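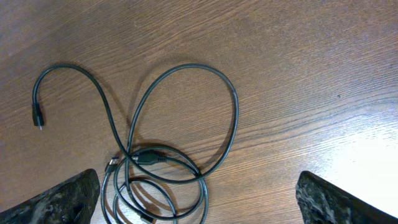
Cable handling software: progress report to the Clarville fund, January

We use cookies to remember your preferences and measure traffic. Accept | Manage settings

Prepared by Tuva Granström, software lead, Warthorpe site

1. Status against plan

Work package 2 (perception) is complete apart from documentation. Work package 3 (grasp and motion planning) is under way and is behind the schedule agreed at the start of the grant. Work package 4 (operator tooling) has started early to make use of time freed up by the delay. Spending is within the approved budget and no transfer between lines is requested.

2. Perception

The wrist camera is now the only source of images for the cable tracer. The overhead camera was dropped after calibration drift between the two views proved harder to correct than expected. The tracer, released internally as Skusteo, takes one wrist image and returns an ordered centreline for the cable, a list of crossings, and a position for each connector it finds.

Black cable on brown timber gives good contrast over most of the table. Glare is still a problem. Where light reflects off the surface the grain washes out, and the earlier version of the colour threshold moved with it. The threshold is now set per tile instead of per image. Shadows were a second source of error. A shadow on the inside of a loop runs parallel to the cable and was often traced as another strand. The current model is trained with shadow as its own class, and false strands from this cause have largely gone.

The gripper fingers are masked with a fixed polygon for each jaw opening. Their speckled surface was sometimes picked up as short pieces of cable before the mask was added.

The labelled set stands at 600 images. Of these, 300 contain at least one crossing and 40 have been held back for acceptance testing. The held-back images have not been used for tuning and will stay closed until the end of work package 3.

3. Crossings and coils

A single open loop that crosses itself near the base is handled reliably. Stacked coils are not. Where several rings lie over one another, the tracer finds the outer edges but loses the order of the strands between them. It is worse again when the coils run out of view at the bottom of the image, as the planner then has no closed path to reason about.

Two changes were made. The tracer now reports a confidence value for each segment, and anything under the limit is passed to the planner as an unordered region. The planner may not grasp inside such a region. It can ask for a second view from a raised wrist position, which adds time to the cycle but recovers the missing part of the coil in most cases.

4. Planning and control

The planner prefers a free connector that sits well clear of the coils, and approaches the cable just behind it. Connectors with a metal tip are found more easily than plain black housings. A black plug lying across black cable is the hardest case in the set, and it is common in practice. The rule for now is to treat the plug as an obstacle until it has been separated by other moves.

Approach paths are checked against the whole traced cable and not only against the target – an early version closed correctly on one strand and dragged a neighbouring one with the outside of the finger. Clearance on each side of the jaw is now a hard limit.

Force control on the pull is unchanged. The stop condition has been moved from the planning computer to the arm controller to remove network delay. The driver supplied by Viklund did not expose the signal we needed, and writing our own wrapper is the main cause of the slip in work package 3.

5. Tooling

The replay viewer shows the wrist image, the traced centreline and the chosen grasp together, with a log of rejected grasps and the rule that rejected each one. It has cut the time spent on fault finding, though we have no formal measure of this. Export to a plain text format is still to be written.

6. Risks

Varnished surfaces under changing light: medium. A diffuser is on order.
Coil ordering: high. If the second view is not enough, we will propose limiting the final trial to cables with no more than 4 crossings.
Driver wrapper: low, subject to a long-run test.

7. Next period

Finish the wrapper test, freeze the planner interface, collect more coiled layouts, and agree the acceptance criteria with the fund before the held-back set is opened.

Shares: 4

Comments

pkessell: Does the confidence limit in section 3 apply per segment or per pixel? The earlier report said pixel.

T. Granström: Per segment. The pixel version was withdrawn when the centreline output changed.

marlow_b: Would like to see the rejected grasp log included in the next report, even a short extract.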